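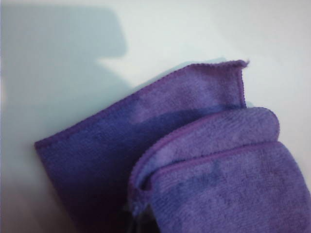

The Purple Ones

The apartment in Murcombe was number 314, at the end of the hall, and the key stuck. I had been told to be out by four. The new people were coming at five with a truck.

I worked for Lozano then. Lozano did move-outs, which meant you cleaned a place after the furniture was gone and before the landlord walked through. They gave you a bucket, a caddy, a vacuum if one was free, and a bundle of cloths sorted by color. Yellow was for kitchens, blue for glass and pink for toilets. You could get sent home for mixing up the pink. Purple was not on the chart. There had been a pack of purple ones in the supply closet when I started, thick and fuzzy with a stitched edge, and I had taken one because it held more water than the others. I kept it in my own bag so it wouldn't go through the shop laundry.

It was March and the heat was still on in the building. I opened the bedroom window and the kitchen window and started at the back, the way I always did.

The bedroom was easy. There were four dents in the carpet where the bed had been, and a strip along the wall where the color was darker. I found a hair tie, a dime and the cap of a pen. In the closet somebody had left all the hangers on the rod, pushed to one side. I put them in a trash bag, then took them out again and tied them together with the hair tie, and set them by the front door in case anybody wanted them.

The bathroom took an hour. I won't go through it.

At one thirty I ate my sandwich sitting on the floor in the living room with my back against the radiator cover. My phone rang while I was eating and it was the office, asking if I could do another place after this one, over by the Jistton plant. I said I could if somebody would drive me. They said they would call back.

I did the kitchen last. It had a white counter, one long piece that went from the stove to the wall and then turned the corner under the window. White counters show everything. I wiped it down with a yellow cloth and dish soap, rinsed it, and went over it with the purple one, long strokes toward me. Then I folded the cloth over to get a clean side and did it again.

There was a ring by the window that didn't come up.

It was brown and a little wider than a coffee mug. I tried baking soda, then the white cream from the caddy, then I left the cloth soaking on top of it for ten minutes while I did the inside of the oven. When I lifted the cloth the ring was lighter but you could still see it if you stood at the sink. I put the cloth back.

The door opened while I had my head in the oven. I thought it was the landlord, early. It was an old man in a brown coat and house slippers.

"I live here," he said.

I got up. I had gloves on to the elbow and I held my hands out to the side so they wouldn't drip.

"I did live here," he said. "I turned in the key this morning. They let me up."

He asked if he could look around and I said it was fine with me, but the floor in the hall was wet. He took his slippers off and carried them. I heard him go into the bedroom and stop, and then the closet door, and then the bathroom fan going on and off. He was checking the switches. He did every one in the apartment.

When he came back to the kitchen he went straight to the window. He lifted one end of the purple cloth, looked underneath, and laid it down again the way he had found it, or close to it.

"You won't get that out," he said.

"It's coming up some."

"That's a teapot. She never would use the trivet. We had a nice one, a Mikamari, blue. It was a wedding present, so she was saving it." He looked at the hangers by the door. "Are they going to charge me for the counter?"

I said I didn't know. I only cleaned. He told me the deposit was $1,819 and that he was counting on it, because his daughter's place had stairs and they were putting in a rail. He said the number twice, with the dollars and no cents.

I told him the landlord usually came in, ran the taps, opened the fridge and looked at the carpet. I said most of them didn't stand at the sink.

"Does this one?"

"I haven't had this one before."

He nodded. He asked what I had used on the ring and I told him. He said his wife used a paste of lemon and salt on the cutting board, but they'd never tried it on the counter. I said acid could take the shine off, depending on what the counter was made of, and he said he had no idea what it was made of, it had been there when they came. I didn't know either.

There was a lemon in my lunch bag. I'd brought it for my water. I don't say that to make a point of it, I had one most days. I cut it on the lid of my sandwich box with his pocketknife, because I had no knife, and he had salt in a paper packet from some takeout place, deep in the pocket of the coat. We put it on a small part of the ring first, about the size of a fingernail, and waited.

He talked while we waited. He told me which burner ran hot. He told me the people downstairs practiced the clarinet and that they had gotten a good deal better over the years. He told me the window over the counter had to be lifted on the left or it would jam, and I said I'd found that out. He asked if I would leave a note for the new people about the burner, and I said I would.

The fingernail part came up white and the shine was fine. So we did the rest. He rubbed and I rinsed, then I rubbed and he stood back with his hand on the stove. At the end I went over the whole counter again with the purple cloth, from the stove around to the wall.

You could see it if you knew. He bent down and looked along the counter from the side, and I did too.

"It's a little there," he said.

"A little."

He seemed all right with that. He put on his slippers at the door and then saw the hangers and asked if he could have them. I said they were his. He went down the hall with them under his arm, hooks out, and they caught on his coat the whole way to the elevator.

The landlord came at ten to four. She ran the taps. She opened the fridge and the oven. She set her clipboard down on the counter by the window, right on the place, and wrote on it for a while, and asked me whether the bedroom carpet had been like that when I got there. I said it had. She took a picture of the four dents.

I wrote the note about the burner on the back of a Lozano work slip and left it on the stove. I put in the part about the window too.

The office never called back about the other job, so I took the bus. The cloth was in a grocery bag on my lap and it smelled of lemon, and when I got home I washed it in the sink and hung it over the faucet. A few weeks later there were no more purple ones in the closet at work, and they'd started ordering green.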